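Hand-Held Gripper for Soft Packaging: Project Report
Author: Mirko Rizzi
Submitted: December 15, 2019

3. Trials at home

The bench work was completed in November in the shared workshop at Grosalby. The trials reported in this section were carried out at home, on a table covered with a checked cloth. Packaged snacks were chosen as the test items, as crisp bags change shape under light pressure and are easily crushed. 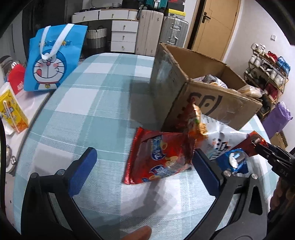 Each trial consisted of closing the two fingers on one item, lifting it clear of the table and setting it down again. In total, 34 trials were recorded. An item counted as lifted only if it stayed between the pads until it was released. The earlier pads, 2 mm thick, had been replaced before this stage on the advice of the Sorrentino workshop group.

3.1 Bags with little filling

Lightly filled bags tended to fold at the edge of the pad. Gripping nearer the middle of the bag was therefore adopted as the standard method. 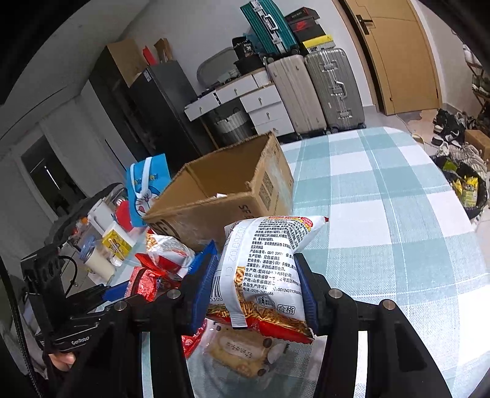 Figure 2. Bag of fried snack sticks held between the blue finger pads.

3.2 Outstanding work

The handle spring remains too stiff for long sessions and will be replaced.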